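# Splitting a bulk sack into parcels for the food bank

Somebody generous has given your village a very large sack of rice and driven off before you could ask what you were meant to do with it. The food bank at Dridard won't take open sacks, so it has to be bagged up first. This is how we do it in Clitoven, after several goes at doing it badly.

## What you need

- kitchen scales that show grams
- a lidded tub, the bigger the better
- food bags with a proper seal
- a scoop (a mug will do, and will be lost by teatime)
- labels and a pen that writes on plastic
- a broom

Ring the food bank before you start. Ask what size of bag they like, what has to be on the label and when someone will be there to open the door. Dridard wants 1000 g bags. Other places prefer smaller ones for people living alone, and you don't want to find that out with the boot full.

## Getting set up

Wash the scoop and the tub and dry them completely. Damp rice clumps, then goes off, then gets talked about. Wash your hands, tie your hair back and put the dog somewhere else.

Copy the best-before date and the batch number off the sack now, while you can still read them. Our last lot said 1429 and I wrote it on my hand, then washed my hands.

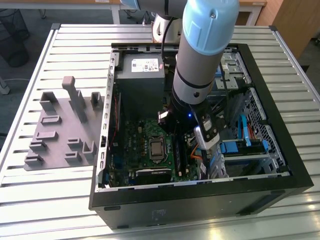
Cut the stitching across the top of the sack in one go and tip the rice into the tub with a second person holding the rim. Fill it no more than two-thirds. If there's any sign of weevils, stop there, close everything up and ring whoever gave it to you. The food bank does not want them either.

## Weighing and bagging

1. Put an empty bag on the scales and press the zero button.
2. Scoop rice in until you reach the weight you want. Going a few grams over is fine. Going under is how rumours start.
3. Squeeze the air out, seal it and run your thumb along the seal twice.
4. Label it: what it is, the weight, the best-before date, the batch number, any allergy wording on the sack.
5. Stand it in a crate with the label facing up.

Weigh a few finished bags again before you load them. I once got 1523 g from a bag that Cúc Khúc swore was a kilo, and we later found her elbow had been resting on the scales. 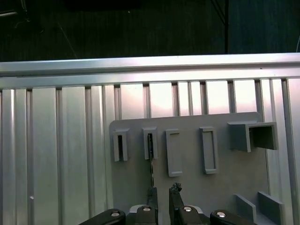 Kitchen scales like a flat, steady surface, and church hall tables are rarely either. Try a spirit level in both directions, or put a marble down and see where it goes. A gentle slope is easy to miss until you look along a straight edge: the long aluminium rail in the photo sits a little lower on the left than on the right, and I'd have walked past it. A folded beer mat under the short leg sorts most tables out. Then zero the scales again.

## Delivering it

Pack no more than 6 bags to a crate, whatever your nephew says he can lift. Put a sheet in each crate with your name and phone number, the batch and how many bags are inside. Keep a copy at home.

Leftover rice that won't make a full bag can go to the lunch club at Minano, who cook it the same day. Tiêu, the café by the bus stop, will usually take the empty sack.

Sweep the floor. Sweep it again in June, when you move the piano.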